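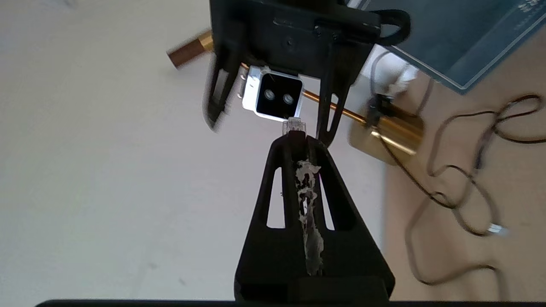 A small translucent white connector, up close.

Getting Started with Home Network Wiring: Your Questions

We love this stuff at the Kastmont Home Wiring Club, and we get a lot of mail about it! These are the questions that come up most. If yours is missing, bring it to an open evening (doors at 7 pm) and we'll dig into it together.

Why bother with cable when I have Wi-Fi?
Wi-Fi is great for phones and for wandering around the house. A cable is great for anything that sits still - a desktop, a TV, a game console, a printer that keeps dropping off the network. Move those onto cable and the wireless gets more breathing room too. Lots of members start with a single run to the home office and then can't stop!

Which cable should I buy?
Cat 6 suits nearly every house we've worked in. Look for solid copper conductors for anything going inside a wall, and check that the jacket is rated for where you plan to run it. Skip copper-clad aluminum, even when the price looks wonderful. For short patch leads between a wall jack and a computer, get stranded cable, as it bends much more happily.

How long can a run be?
The usual limit is 100 meters from end to end, patch leads included. Very few homes get close. The longest run in our Tuvinholm project house is 60 feet, from the basement to the attic bedroom, and it works beautifully.

T568A or T568B?
Either one! Pick one and use it at both ends of every cable in the house. We use B in our classes, so that's what you'll see on the handout.

My plug fails the tester. What now?
Welcome to the club, we've all been there. Check the wire order first, holding the plug with the clip facing away from you. Then look at the front end and make sure all the wires reach it. If a pair is swapped or short, cut the plug off and crimp a new one. You can't reuse a crimped plug, so buy a big bag.

Do I need a switch?
If you want more wired devices than your router has ports for, yes. A plain unmanaged switch is fine to begin with. Count the rooms you want to wire, then leave 4 spare ports - you'll find a use for them sooner than you think.

Can I run network cable next to power cable?
Keep them apart. Leave a good gap when they run side by side, and cross them at a right angle if they have to meet. Local electrical rules come first, so look those up before you drill anything.

What does Jarby do?
Jarby is our free planning sheet. You fill in your rooms and rough distances and it gives you a shopping list, with slack included for each end. Version 2 came out in April and handles homes with more than one floor, hooray!

Can I borrow tools?
Members can borrow a crimper and a tester for two weeks. The crimpers are popular in spring, so reserve early. Please return the offcuts box too, even if it's full of bits.

Where do I send a question?
Write to Kastmont Home Wiring Club, PO Box 2490. Sketches of your floor plan are very welcome - we really enjoy getting them.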